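Search this site: Enter keywords Go

Week 12: Reading a Natural Gas Storage Report
Posted 4 Dec 2024 by the course instructor

Welcome back, everyone. I know a good many of you came to this course from the trucking side and would sooner talk about diesel, but please bear with me for one week of natural gas, because storage is where a lot of the ideas we have been circling since the start of the term finally come together (and because it is on the final, which usually gets people's attention!).

Let's start with the plain question of why anyone stores gas at all. Wells produce at a fairly even pace all year. Homes and businesses don't burn it at an even pace. In a cold region they burn a great deal in winter and very little in the mild months, so the gas that isn't needed in spring and summer gets pumped underground and kept there until the furnaces come on. We call the months when gas goes in the injection season, and the months when it comes out the withdrawal season. December sits firmly in the second one.

Most of the underground space falls into one of these types: old oil and gas fields that have been emptied out, aquifers, and caverns dissolved out of salt. The old fields are big and slow. Salt caverns are smaller, but they can switch from filling to emptying very quickly, and traders love them for that. Our course field, Rurnow, is an old gas field, and our cavern site is Murkero. Keep the two straight in your notes, as the homework uses both.

Now for the vocabulary that trips people up every single year. Base gas (some books say cushion gas) is the gas that has to stay in the ground to keep the pressure up. Working gas is everything above that, the part you can pull out and sell. When a news story says storage is at such and such a level, it nearly always means working gas. If you add base gas in by mistake, your answer will look wonderfully comfortable and be quite wrong.

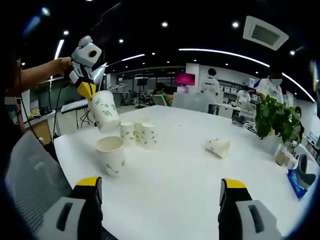 The second thing to hold on to is the difference between how much is in storage and how fast you can get it out. Suppose Rurnow holds 3000 units of working gas on the first day of the season, and its wells can deliver at most 100 units a week. Plenty of gas, you might say, and you'd be right, but if a cold snap pushes the city of Kuruc to want 300 units in one week, Rurnow by itself can't do it. The other 200 have to come from the pipeline, from Murkero, or from customers who agree to cut back. Prices can jump in a week like that even with storage nearly full, and I'd like you to be able to explain why in a sentence or two of your own.

Please also remember that deliverability drops as a field empties. Less gas means less pressure, and less pressure means a slower flow. A cold week in late winter is harder to cover than the same cold week in December.

Then there is the matter of expectations, which we touched on when we did crude. The price doesn't respond to the storage number so much as to the gap between the number and what people thought it would be. A big withdrawal that everyone saw coming may hardly move the market. A modest one that came as a surprise can move it a lot, and I have watched students lose easy points by forgetting this.

For homework, take the Poltosar Pipeline sheet from the course folder. It starts the season with 866 units of working gas and lists withdrawals week by week. Work out the level at the end of each week, mark the weeks when the draw was larger than the forecast, and write a paragraph on what you would expect the price to have done. Show your steps, please, even the dull ones. Bring it on paper to our next meeting and we'll go over the late-winter weeks together.

Related items
Week 11: Pipelines, Tolls and Bottlenecks
Week 10: Refinery Margins Made Simple
Week 9: How Crude Contracts Roll Over
Reading list for the final exam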